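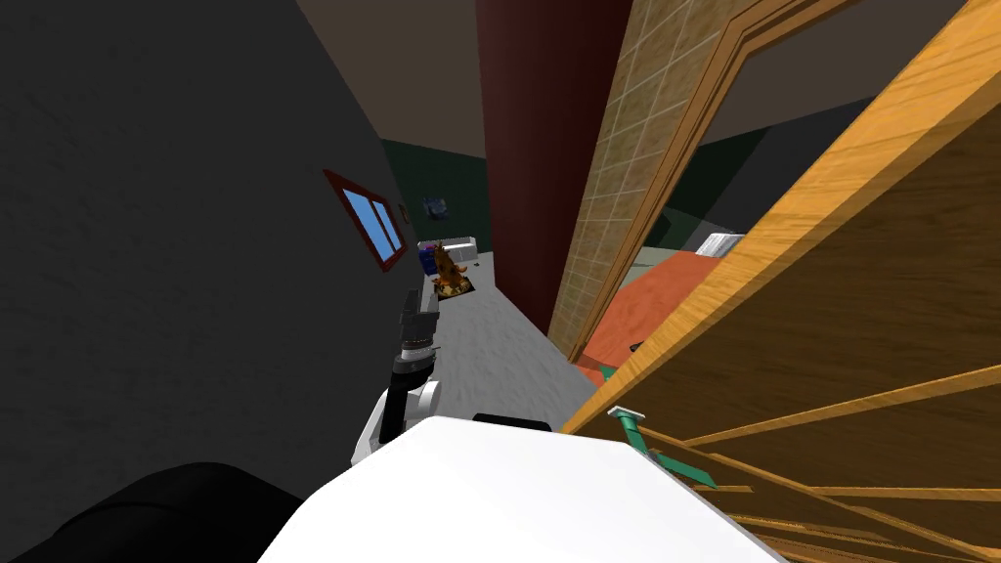

Virska House Pack – Frequently Asked Questions

What do I get?
60 simulated homes with doors that open, plus a robot with arms and grippers ready to drive. Load one up and start!

Can I bring my own robot?
Yes! Import it through Tanoli, our free converter – most models load in under 3 minutes.

Do the rooms all look alike?
No, and we love this part. Wall colors, floors, tiles and door handles get mixed up every time you reload.

How much is it?
$169 per seat, with 18 months of updates. Students, write to us first.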